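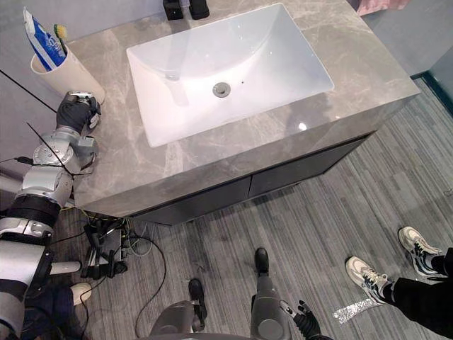 Bathroom counter with sink, cup, toothbrush and toothpaste.

Pondmont Open - third serve clock warning, right call or not?
Tennis Talk > Tournaments

baseline_dalal
Posted 8/15/25
Watched the Hitar quarterfinal from court 4. Dima Saab got her third clock warning at 4-4 in the deciding set and lost a first serve for it. She was broken and the match was over one game later. The crowd was still clapping the last rally when the umpire started the clock. I thought it was harsh.

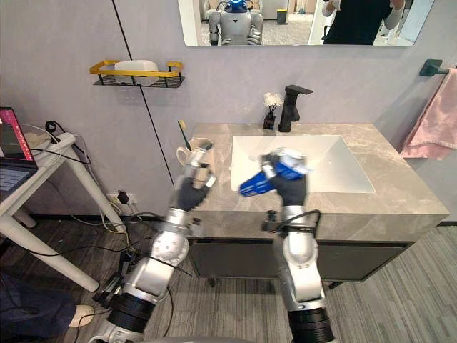 Re: third serve clock warning

nimri_lefty
Rules are rules. She had two warnings by then and still walked to the towel after every point. Dalal Boutros served on the same clock all match and didn't get one.

chipandcharge
The umpire is supposed to wait for the noise to drop before starting it. He did that in the first two sets. You can't change how you do it at 4-4 in the third.

nimri_lefty
He waited once, and that was after a 31-shot rally. Go back and watch it.

Fleker565
I'm with chip on this one. I had a stream running and the clock was started while the ball kids were still clearing the net.
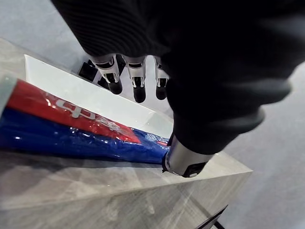 Saab was also returning serve better than I've seen from her since January, so it's a shame the talk is all about the clock. She won most of the long points in the second set.

baseline_dalal
Agreed on the returning. She stood way inside the line on second serves and Boutros had no answer until she started going into the body.

row_g_282
Saab lost because her forehand went in the last two games. Two of the four points on that break were plain misses into the net. 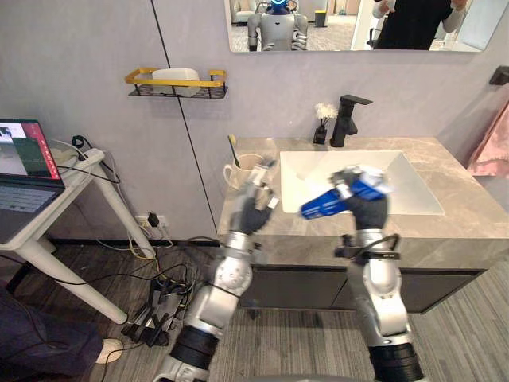 The lost first serve was one point and she still had a second serve to play. Boutros held easily after that and I don't see how a different umpire changes it.

chipandcharge
It was at 30-all. That matters.

row_g_282
It matters some. I'd still have Boutros winning.

nimri_lefty
Does anyone know what time the semi starts? The Pondmont site has two different times up.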